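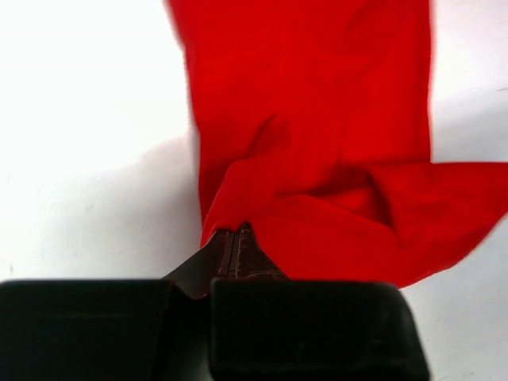 # Folding and Storing Fabric in a Shared Costume Room

So-ying Choi
Textiles and Home Studies, end-of-year project
27 August 2019

## 1. Background

The costume room at the Collow building has one closet and one worktable. By May the closet door no longer shut. Most of the space was taken up by plain fabric: leftover lengths, table covers and backdrops that had been pushed in after each show. I wanted to find out how much of the problem was the amount of fabric and how much was the way it had been put away.

I took everything out and sorted it. There were 119 pieces. I left out anything with a zipper, buttons or lining, since those go on hangers.

## 2. What I compared

I tried two ways of folding:

- **Flat fold.** The cloth is folded in half lengthwise, then in half again, then in thirds. Pieces are stacked on top of each other.
- **File fold.** Same start, but the last fold makes a short block that stands on its edge. Pieces go in a row, like folders in a drawer.

All folding was done on a flat white surface. Lint and loose threads from the darker pieces showed up well against it, and I could see the outline of each piece before I started.

## 3. Notes on soft fabric

The red cloth at the top of this report is the kind that gave me the most trouble. It is one solid color with no pattern, and the surface is matte and a little fuzzy. With a stripe or a check you can follow a line to keep the fold straight. On solid red there is nothing to follow except the edges, and the edges are wavy.

Picking up soft cloth at a single point pulls it into a cone, and the part next to it doubles over on itself. Once there is a tuck like that in the middle, folding on top of it only presses it in. I wasted a lot of time on this in the first week. What worked better:

1. Lay the piece down and find two corners on the same side.
2. Hold both corners and lift until the cloth hangs free.
3. Lower the far edge first and let the rest follow.
4. Smooth from the middle out with a flat hand.
5. Fold only when no tucks are left.

Smooth cottons could skip steps 2 and 3. They slid flat with one pull.

## 4. Results

The flat stacks looked neater on the first day. The trouble came when someone needed a piece from the bottom. After one rehearsal, two stacks had fallen over and had to be done again.

The file-folded pieces filled 11 bins. The flat-folded ones had needed the same bins plus a shelf. Very thin fabric would not stand up by itself, so I rolled those pieces and put them at the end of the row.

I also timed myself on 10 soft pieces with each method. File folding was slower, mostly because of the last fold. I did not time the thin pieces.

## 5. Problems

I did all of the folding, so the times only show how fast I am. I also got quicker as I went along, and the flat folds came first, which is not a fair order. If I did it again I would mix them.

Sorting by color was harder than I expected. I had reds, rusts and dark pinks in one bin and moved them twice.

## 6. Still to do

- Label the bins on the short side.
- Measure the large backdrops and write the size on a tag.
- Ask whether the torn pieces can be cut up for practice.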